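December 3, 2023

Parcel season! I have been looking forward to this since the clocks went back, and yesterday I finally cleared the bed, put the good playlist on and got started on the snack boxes.

If you're new, a quick catch-up. Every winter I post boxes of treats to friends and family who've moved away, and it started with one for Yesenia Camacho when she left for Nesoscombe and complained (at length, by text, at midnight) that the corner shop there only had plain crisps. I sent her a box stuffed with everything she used to buy on the walk home. She rang me while she was opening it and I could hear every single wrapper. Best phone call of that year, and I've been hooked on doing it ever since.

This time there are 16 people on the list, so I've had to get a bit more organised. I did the main shop in Brudville last weekend, mostly at Urban, the little import supermarket behind the station. Do go if you're ever nearby! The sweets aisle is right at the back and half of it I'd never seen before. I went in for chocolate and came out with two carrier bags and a jar of pickled plums that isn't for anybody's box, it's for me.

Some things I've learned from past years:

- Weigh the box before you tape it. I keep everything under 2000 grams, as the next price band up made me wince last winter.
- Heavy things go in first, and flat packets slide down the sides afterwards.
- Anything that crumbles goes on top with a tea towel over it. The tea towel counts as part of the present.
- Write the address on a slip of paper inside as well as on the outside. One of mine lost its label near Mevgate and came all the way home to me in February, looking very sorry for itself.

I don't wrap the individual bits any more. I did the first year, with ribbon, and it took the whole evening and ate up loads of room. Now I'd much rather squeeze in another packet of something.

The other big change is where I pack. I used to do it at the kitchen table, but there's never enough space between the toaster and the post, and things kept rolling onto the floor.
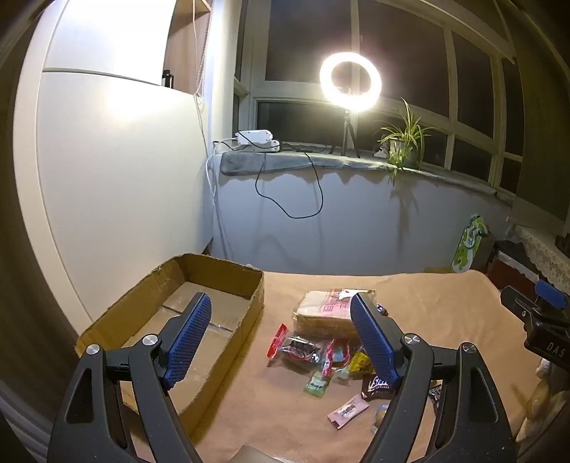
Packing on a blanket is so much nicer, and I can't believe I spent years bent over that table. I tip the lot out into a heap and then stand there playing shop, picking who gets what. The beige fleece is perfect for it because the bright wrappers show up so well, all those pinks and reds, and the open box sits to the left so I can just reach across. The big clear bag with the red label at the back is always the awkward one, and I'll be building the rest of that parcel around it. I've got my eye on the dark chocolate bar wrapper too, as my brother is very easy to please where chocolate is concerned.

My heaviest box so far came in at 787 grams, which means I've got masses of room to play with and may have to go back to Urban. What a shame! I'm hoping to do 4 boxes a night after work this week, then one big trip to the post office with the shopping trolley.

If you do something similar, tell me what goes in yours. I'm especially after savoury ideas that survive a week in the post, my list is about ninety per cent sugar at the moment and my uncle has started dropping hints about crackers.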